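4.2 Open-weave cloths

Of all the fabrics in the Watby set, the thin white cloths were our favourites! They crease at a touch, and a fold can be raised almost anywhere on the sheet (Figure 2).
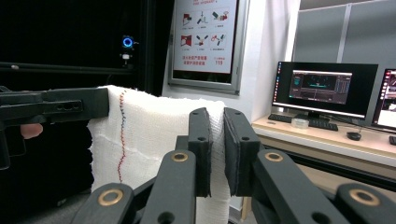

Figure 2. A vertical fold pinched in a loosely woven white cloth. The zigzag line on the left is stitched in red and blue thread.

Coloured stitching helps a great deal when judging whether a cloth lies straight — plain sheets give the eye so little to follow. We logged 3069 folds on stitched cloths and 2132 on plain ones.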